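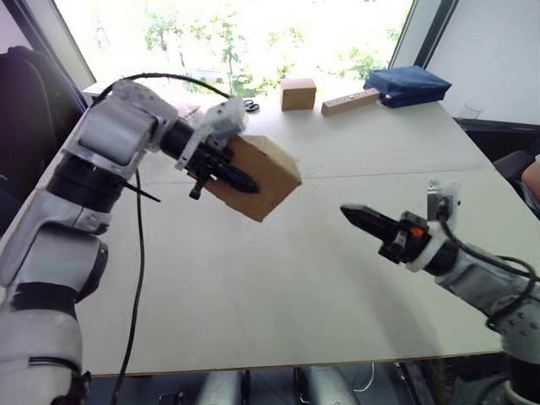 How to Measure a Carton for Shipping

Carriers bill on either actual weight or dimensional weight, whichever is greater. Both depend on outside measurements taken after the carton is packed and taped.

Tools: a steel tape measure, a flat surface, a scale, and the carrier's current rate sheet.

1. Close and tape the carton. Set it on its largest face.

2. Measure the longest side. Record this as the length.

3. Measure the two remaining sides at their widest points. If a panel bulges, measure across the bulge.

4. Round each figure to the nearest whole inch. Some rate sheets call for rounding up; follow the sheet.

5. Multiply length by width by height to get cubic inches.

6. Divide by the divisor printed on the rate sheet. Round the result up to the next whole pound.

7. Weigh the carton. Enter the larger of the two weights on the label.

Girth

Girth is twice the width plus twice the height. Add the length to get the combined size. A carton 10 inches wide, 8 inches high and 80 inches long has a combined size of 116 inches. Check this total against the carrier's limit before printing a label.

Irregular cartons

Treat tubes and wedges as the smallest rectangular box that would hold them. Handles and straps count toward the outside dimension.

Revised July 6, 2018, by Kimie Kikuchi. The rounding note in step 4 was added at the request of the Stulham warehouse.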